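Film Business > Part Two: Getting It Seen > Chapter 9

Chapter 9
The Festival Run and What It Costs

A short film is finished several times. It is finished when the editor stops answering email, and again when the sound mix comes back, and once more when the director notices a typo in the end credits. Then it goes out to festivals, and the spending starts over.

Consider Osman, a 26-minute drama directed by Juniper Blackwood. Blackwood set aside 600 dollars for entry fees and nothing for going anywhere. The film was turned down by Jollach, accepted by Trallero, and put on a waiting list at Istham, where it stayed until the festival had been over for a week. Trallero offered her a pass, a tote bag and a seat on a panel about money. Travel was left to her.

This chapter deals with the costs that follow a yes. Most first budgets treat acceptance as the end of the matter, much as wedding budgets treat the proposal. There will be a screening copy to make, posters to print, and a hotel whose festival rate is higher than its usual one. There will be meals.

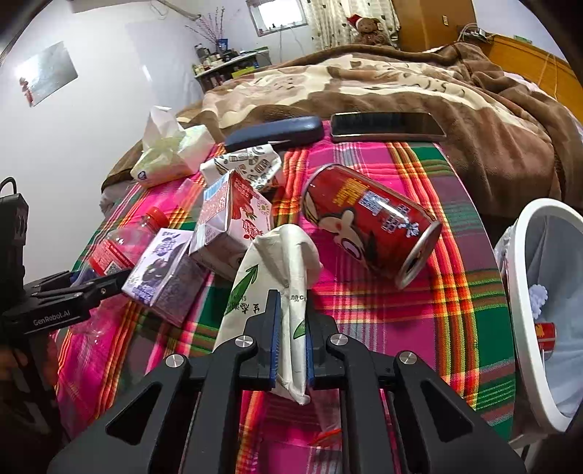

Figure 9.1 A paper bag and a drink can on a plaid blanket.

Food is the line most often left blank. Blackwood entered hers afterward, as 188 dollars under "Other," a heading that by then also held two taxis and an umbrella. Her whole trip came to roughly 1,000 dollars, and the film played once, at ten in the morning, to a polite crowd with coats on.

Whether it was worth it depends on what she wanted, a question she had not written down. We begin there. Section 9.1 sorts festivals by what they can do for a film, and Section 9.2 builds a travel budget with the meals left in.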